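Why Did the Robot Drop the Sponge?

Robots can do the same job again and again without getting bored. That does not mean they always get it right. This page is about a robot that kept making one mistake, and how people found out what was causing it.

The robot belonged to a project called Wekano, in Disville. Its job was to tidy a kitchen table. It had to pick up soft things, such as sponges and cloths, and put them in a tray.

On most days the robot did well. Then it started to drop things. It would close its fingers, lift its arm, and let the sponge fall halfway to the tray. Out of 389 tries, it dropped the sponge 31 times.

How does a robot hold on?

When you pick up a sponge, your skin feels it squash. If it starts to slip, you squeeze harder before you even think about it. The Wekano robot had no skin. It had two fingers and a camera, and it had to work out how hard to squeeze from what the camera saw.

People taught it by doing the job themselves. They held a gripper in one hand, like a big pair of tongs, and moved the sponge while a camera on the gripper recorded everything. The robot then learned from the recordings. The gripper's two black fingers have toothed edges on the inside, which come together on the thing being picked up.

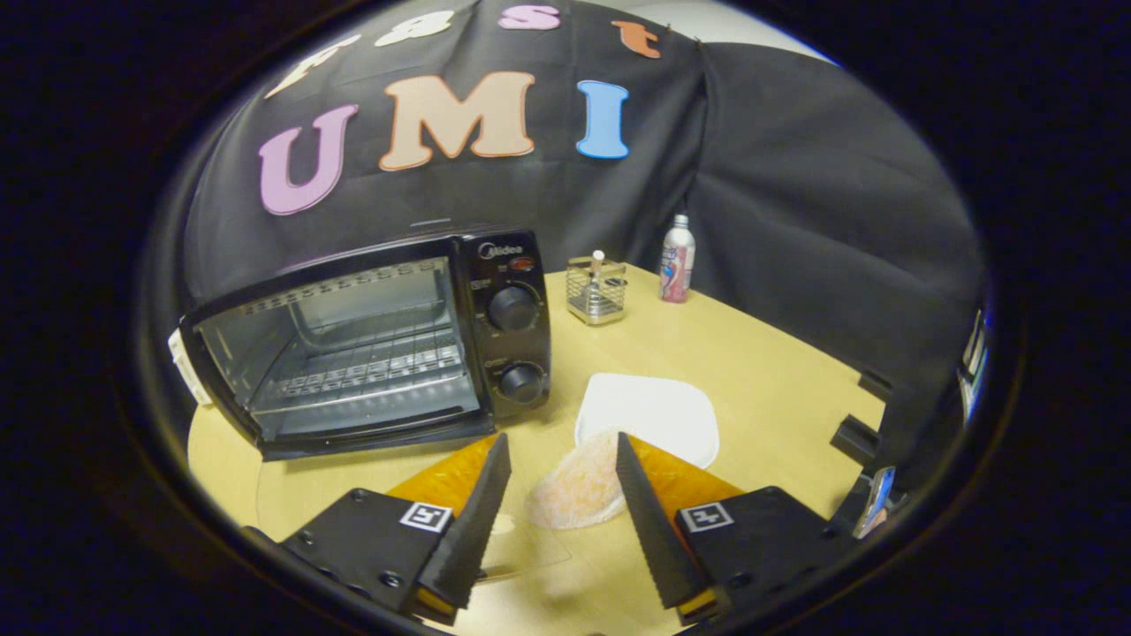 Sumampouw asked whether the robot could just squeeze as hard as it can every time. It could, but then it might tear the sponge or crack a cup. Squeezing too hard is a fault too.

Finding the fault

First, the team checked the motor. It was fine. Next they checked the camera, and that was fine as well. Then they looked closely at the robot's fingers. One of them had a loose screw, so it leaned back a little each time the gripper closed. The camera saw two fingers touching the sponge, but one of them was hardly pushing at all.

A part that is loose like this can be a safety problem. A sponge does no harm when it falls. A glass jar could break, and a finger that comes off could hit someone.

The team switched the robot off before they touched it. This is a rule for every robot, even a small one. A robot that is standing still may only be waiting for its next order, and its fingers can pinch.

They tightened the screw and ran the test again. The robot made 327 tries and dropped the sponge 4 times. That was better – but it was still not perfect, so they kept looking. Now the screws are checked every morning.

Words to know

Gripper: the part of a robot that holds things.
Fault: something that is not working as it should.
Motor: a machine part that makes other parts move.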